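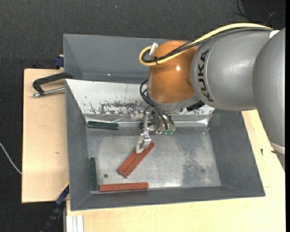

Early bus to Skestier business park approved

Ung Transit will start running an early morning bus between downtown Ung and the Skestier business park in September, after the county board voted to pay for the first year of service.

The new route, numbered 37, will leave the downtown station at 5:10 a.m. and reach the park in time for the 6 a.m. shift change. The existing bus does not get there until 7:25, too late for most of the people who work mornings in the park's warehouses, machine shops and food plants.

The vote came at the end of a long evening meeting at the county building. Most of the public comment was in favor. A few people who live along Grarnach Road spoke against the routing, saying they did not want buses passing their homes before sunrise.

County staff told the board that 857 people answered a survey on travel to the park, which was open through the spring. A large share of those who answered said they drive alone. Among people who said they had turned down a job at the park or quit one, the lack of a bus before 6 a.m. was the reason given most often. Car repairs came next.

The route

Route 37 will start at bay 2 of the downtown station, stop at the county hospital, then follow Grarnach Road out to the highway. It will make four stops inside the park: the main gate, the east lots, the Vemel building and the truck entrance on the north side. The ride is scheduled at 38 minutes end to end.

Buses will stop at the hospital in both directions. The hospital asked for this during planning. Its night staff finish at 7 a.m., and many of them live in the neighborhoods west of the station where the first inbound bus now comes well after that.

There will be three morning trips out and three back. In the afternoon the route will run from 1:45 p.m. until just before 5, and a single late bus will leave the park's main gate at 10:20 p.m. for people coming off the second shift. No weekend service is planned at first. Several speakers asked about Saturdays, and the transit agency said it would look at the question again once it has ridership numbers from the winter.

Regular fares will apply. Monthly passes will be good on the route from the first day, and transfers from other lines will be accepted at the downtown station. Vemel, the largest employer in the park, has told the county it will cover half the price of a monthly pass for its hourly workers. Two smaller companies are considering the same thing but have not committed to it.

Complaints on Grarnach Road

The stretch of Grarnach Road between the hospital and the highway is two lanes wide, with houses close to the street on the south side. It already carries the regular park bus during the day, along with a fair amount of truck traffic that is supposed to use the bypass and often doesn't.

Residents who spoke at the meeting said the trucks were the bigger problem, and that adding buses in the dark would make a bad road worse. One asked why the route could not take the bypass as well. Transit staff said the bypass has no sidewalks and no safe place to stop, and that using it would mean skipping the apartments at the corner of Grarnach and Mill, where a good number of survey answers came from.

The board added two conditions to its approval. Buses must hold to 25 miles an hour on the residential part of the road before 7 a.m., and the county must report back on truck traffic there before the end of the year. The sheriff's office has been asked to put out a speed trailer. A proposal to move one of the stops away from the corner of Mill Street failed.

Parking at the station

Downtown parking took up more of the meeting than the bus did. The lot behind the station has 200 spaces and is often full by 8 a.m., mostly with cars belonging to people who work in the nearby offices. Under the county's plan, the two rows closest to the platform will be kept for bus riders until 9 a.m. Drivers will need to show a pass or a same-day ticket on the dashboard.

Store owners on Front Street had asked that the rows be opened to shoppers by 8:30. The board kept the 9 a.m. time but agreed to revisit it in the spring.

The bike racks on the west side of the building will be moved under the canopy, and the light over the pay machine, out since last winter, is due to be fixed before the route starts. Riders have complained about that light for months. The station restrooms will open at 5 a.m. instead of 6 on days when the early bus runs.

Shelters not ready yet

Not everything will be in place by September. The stop at the truck entrance still needs a concrete pad, and the shelter ordered for the east lots will not be delivered until late fall. Until then riders there will wait at a temporary pole next to the fence. The company that manages the park has agreed to plow and salt the walkways between the stops and the nearest building doors, but the county is responsible for the stops themselves.

Crossing the main park road is another open question. The stop at the Vemel building is on the far side from the employee entrance, and the nearest marked crosswalk is a good walk away. The county's road department has promised a painted crosswalk and a flashing sign. It has not given a date, and board members said they expected one at the next meeting.

Drivers for the new route will come from the current staff at first. Ung Transit is hiring and says it needs more part-time drivers for the early shift in particular. Training is paid, and applicants do not need a commercial license to apply, though they must earn one before they can carry passengers. Applications are being taken at the downtown office and by mail.

What happens after the first year

County money covers twelve months only. After that the route will be judged on how many people ride it, how often it runs on time, and whether employers are willing to share the cost. The board turned down a motion to set a minimum number of riders in advance. Members who voted against the motion said a new bus takes time to catch on - the hospital loop, they noted, was nearly empty for its first few months and is now one of the busier lines in the county.

The last attempt at a bus to the park, a shuttle paid for by employers, ran for less than a year and was dropped when two of the companies moved out. It did not stop anywhere between the station and the main gate, and it did not take transfers.

Printed schedules for Route 37 will be available in August at the station, the public library and the hospital front desk. The regular daytime bus to the park will keep its current times, except for the 7:25 arrival, which moves up by ten minutes to meet a change in the school bus schedule on Grarnach Road.

Comments on the location of the stops can be left at the county clerk's counter until the end of July. The next board meeting will also take up the repaving of the station lot - that work was put off last year and is now planned for after the first frost, with half the lot kept open at all times.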